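Chapter 4
Showing a Robot What to Do

Most industrial arms are still told where to go by a list of typed positions. This chapter is concerned with the older and more direct method, in which a person performs the task once, through the machine, and the machine keeps a record of it. The exercises use the simulated bench developed at Zaltari by Annunziata Piras and Elie Harb. 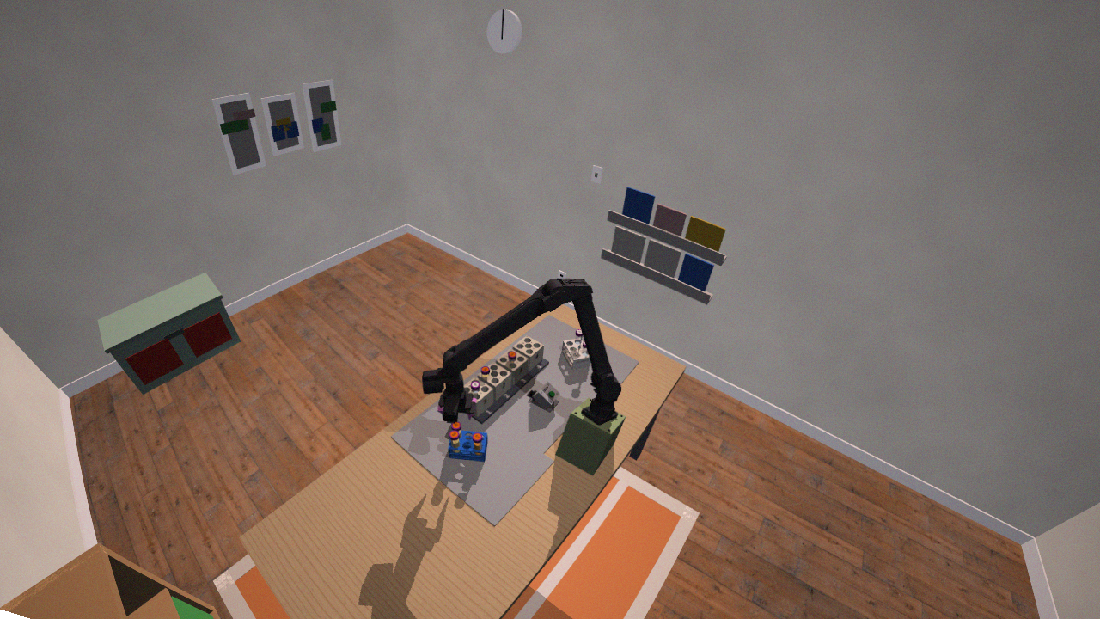
Page last changed: 28 May 2024

Two forms of teaching are treated here. In hand guiding, the teacher takes hold of the arm and leads it through the movement. In remote control, the teacher works from a separate device and the arm follows. Hand guiding gives a good sense of weight and contact, but it requires a real arm and a teacher within reach of it. A simulated arm must be taught by the second method.

The bench has an arm on a green pedestal, with capped vials and their racks laid out on a grey mat. Students should study the layout before taking control. An approach that is clear for one rack may bring the wrist too close to its neighbour – a fault that is easily missed from a single viewpoint.

Each attempt is stored as a demonstration, made up of joint positions, gripper commands and camera views. The Shboul collection, to which section 4.3 refers, holds 3,734 of these. Students will record 10 of their own.

The view near the gripper deserves particular care. It shows whether the fingers meet the part squarely, but the hand itself hides much of what lies beneath.
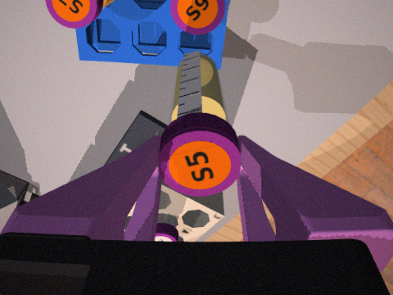 Figure 4.2 Puck S5 held between the two fingers (simulation).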